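Category: List archive / Shop floor / Automation and jobs

Re: what happens to the people when the cell goes in

On 8 April 2021 a list member wrote:

> We build small gearboxes, mostly for conveyor and packaging
> customers. Management wants to put a robot on the gear
> handling at our second bench. I run the bench. I have eight
> people, most of them with a lot of years in, and they are
> asking me what they'll be doing next spring. I don't have an
> answer. The vendor's slides say "redeployed to higher value
> tasks" and I would like to hear from anyone who has been
> through it what that meant in practice. Also whether it can
> really pick up small gears without marking the teeth.
>
> We are not union if that matters.

I can answer some of this. I'm a lead at Pelletier, in the gear assembly area, and we have had one robot on the Linport line since last year. The cell software is from Istia. I don't buy equipment and I don't set headcount, so take it from that level.

On picking first. Two fingers, closing on the teeth from the sides, with a rough pad on the inside faces. For a small spur gear it is a simple grip: 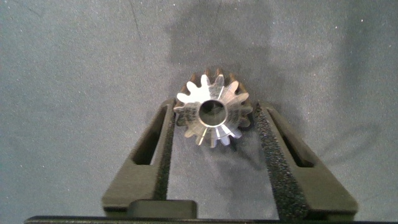
Posted by: benchlead_pelletier

We had the same worry about marks. The first week we pulled every gear it handled and put it under the glass. We found a few with scuffs on the tips and turned the grip force down, and after that we went to checking a sample each shift. What does cause trouble is chips or oil left on the part. A person wipes a gear on a rag without thinking about it. The robot doesn't, so now washing matters more than it used to, and the wash station got a second person. That was one of the "redeployed" jobs. Whether it is higher value I'll leave to you. It pays the same.

The numbers, for our bench only. Before the cell we had 19 people over two shifts. We have the same number on the books now, but two of those are new hires who replaced people who retired, and they were hired as cell operators and not as assemblers. So the count didn't change and the mix did. Nobody was let go. We were told that in writing in March, before the thing was uncrated, and I would push hard for that. We spent a lot less time on rumors than the Asen building did, where they heard about theirs from the electrician running the power drop.

What the day looks like now. An operator loads trays, clears faults, swaps pads when they wear, and signs the check sheet. In the beginning we had 44 stops on one shift and people were worn out by it, walking over to reset the thing every few minutes and getting nothing else done. It is much better now but it is still a different kind of tired. With handwork you have a rhythm. With the cell you are waiting to be interrupted. Two of my people asked to go back to the manual bench for that reason and I let them. We still have plenty of manual work, mainly short runs and anything with shims.

The handling gets harder to set up when there are other parts standing close by. With one gear on an open surface there is room on all sides. Put it up next to a big disc, with a pinion down low and a bevel gear off to the side, and the fingers have to come in at an angle that clears all of it.

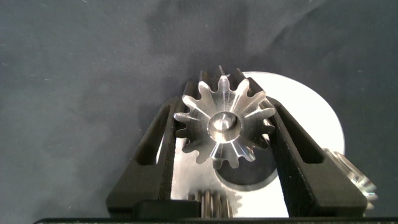
Our experienced assemblers turned out to be the ones who could fix that. The integrator taught the positions and they were fine on paper, but he had never put one of these together. One of our people watched for a while and told him he was bringing the gear in from the wrong side, that by hand you always come in from the open side and let the tooth find its place. They changed it and the stops dropped. She had no title for that and no extra money. I asked for both and it took until the next review to get it. If you can, get that settled in advance. Ask for a grade for the people who teach the cell, and ask for it while management still needs them in a good mood.

Things I would ask for before you sign off:

- training on paid time, for everybody on the bench and not only the ones picked as operators. We got 42 hours each and it was about right for the basics.
- the right to rotate. Half a shift on the cell is enough.
- someone on each shift who can edit a position without calling the vendor.
- a plain statement on what the counters are used for. The cell logs every stop with the operator's badge number. We got it agreed that it isn't used in reviews.

That last one caused more bad feeling than the robot did, so don't leave it for later.

What I don't know is how it goes in five years. When the older assemblers leave, I'm not sure the new operators will have handled enough gears to know when the cell is doing something dumb. We have started putting new hires on the manual bench for their first months. I'd be glad to hear if anyone else on the list has tried that, and for how long.

If you want the check sheet we use, write me off list and I'll send it.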